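Citcombe open day -- went to the folding demo, anyone else?
Forum: Shop Talk > Robots and Automation
Page 1 of 1

gearlash
Posted 16/07/2020

Back from the Citcombe open day, typing this fast before I forget it all. Skipped the welding hall (line out the door), went straight to the laundry folding bench on the second floor. Two arms, gripper on each, pile of clothes, white grid surface, green cloth behind. Stayed way longer than planned.

Three from the bench, all the dark charcoal top, not in any special order:
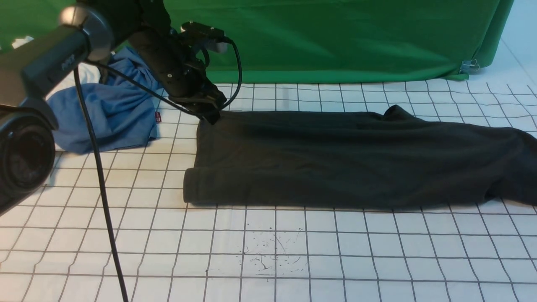
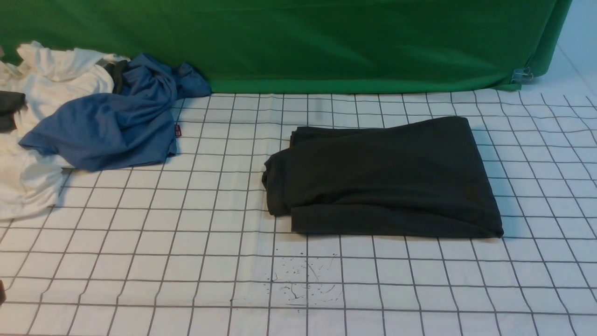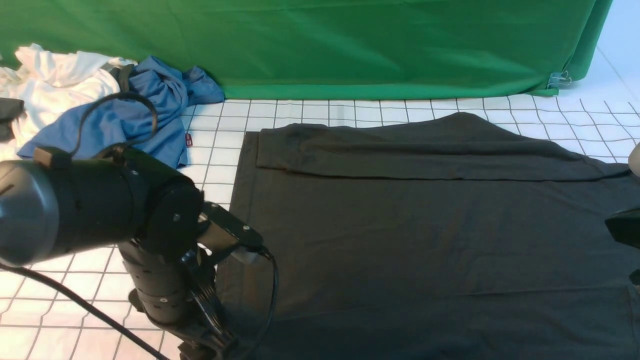

What I wrote down

-- Soft stuff is hard. They said that up front, no sales talk. Boxes and bottles are one thing, a fleece is a different shape every time you let go of it.
-- The folding is taught by a person first. Somebody drives the arms through it over and over, then the software gets trained on the recordings. They said 2,189 folds so far on this bench.
-- Of those, 1,515 were kept. Rest thrown out for dropped corners, snags, that kind of thing.
-- Big bundle is fine with them. They care if it stacks, not if it looks like a store shelf.
-- Q and A was too short. Guy from Doklow used up most of it asking about leasing.

Will add more tonight if theres interest.

pallet_jill
Reply #1

Interest, yes. How long for one fold? You left out the only number I care about.

gearlash
Reply #2

Didnt time it. Slow. Slower than you or me, no question. I was watching the grippers and not my watch.

torque_n_tea
Reply #3

I was in the afternoon group and I'll be the grump. It's a nice trick but look at your own second picture. Left end of that bundle is fat and round, top edge isn't even. My kid folds better and my kid is 9. And it's one shirt laid out in the middle of the table with plenty of room. Show me it pulling a shirt out of that heap on the left, shaking it out, finding the collar. That's the job. Folding is the last bit.

pallet_jill
Reply #4

Kind of agree with torque. I run linens for a living. Our folder does flat goods all day, sheets, pillowcases, and it doesn't need arms. Shirts we do by hand and the slow part is untangling, every time.

Imai_fan
Reply #5

You two are looking at the wrong thing. In the first one the gripper has just the corner of the top, pressed right down at the fabric, and the cloth is only lifted a little. That is a hard grab! Soft fabric flat on a flat table, nothing to get hold of. Five years back you would have seen suction cups and a lot of swearing.

Also a fleece (looks like fleece to me) is worse than a sheet. Thick, springy, wants to open back up. A fat roll at one end is what I'd expect.

torque_n_tea
Reply #6

Never said the grab was bad. Said the result is meh for what a bench like that must cost.

gearlash
Reply #7

On cost -- somebody in my group asked. They wouldn't say. Only thing they gave was that the grippers are made in house, and they want to sell a kit under the name Flurkik sometime after March. No price.

On the heap: torque, I asked exactly that. Yuto Wada was running the bench and he said picking one item out of a pile is a seperate project, different people, not being shown. He was pretty straight about it. Said if they'd tried to show both we would have stood there watching it grab two shirts at once all afternoon.

torque_n_tea
Reply #8

OK that's a fair answer and more than I got. Our guide was a marketing person reading off a card.

cablechain
Reply #9

Am I the only one bothered by the wiring? Look at the loops in the third picture, big arc off the motor housing, another one hanging off the gripper. First one has a cable lying right over the blue cloth. One sleeve hooks that and there goes your fold. I do cable dressing on packaging lines and I'd get yelled at for this.

Imai_fan
Reply #10

It's a lab bench, they change stuff every week. You leave slack on purpose.

cablechain
Reply #11

Slack is fine. Slack across the work area is not. We'll disagree on that one.

pallet_jill
Reply #12

What are the black specks on the surface? Look like ink. Same spot in the first two.

gearlash
Reply #13

No idea, didn't ask. Didn't even notice till you said it.

Few more bits from my notes. They want around 500 more folds on thick stuff before retraining, so fleece, sweatshirts. The green cloth is there so they can swap the background later in software -- so the thing doesn't learn one room by heart. Coffee was bad. Parking was worse, go in by the north gate if you go, the south one backs up past the gas station.

Wada also said the two arms are the whole point, one arm can fold a towel ok but on long sleeves you want to hold one side still while you bring the other over.

pallet_jill
Reply #14

That I believe. Same with people. Try folding a sweatshirt one handed.

torque_n_tea
Reply #15

Just did. Terrible. Still beat that left end tho

Imai_fan
Reply #16

Post it or it didnt happen.

gearlash, do they run the bench again at the next open day or was this it? I'm two hours out and only want to drive it if the folding is on.

gearlash
Reply #17

Same bench next time, they said, date not set. Sign up sheet is at the front desk or you can call. Ask for the second floor tour, the regular one doesn't go up there.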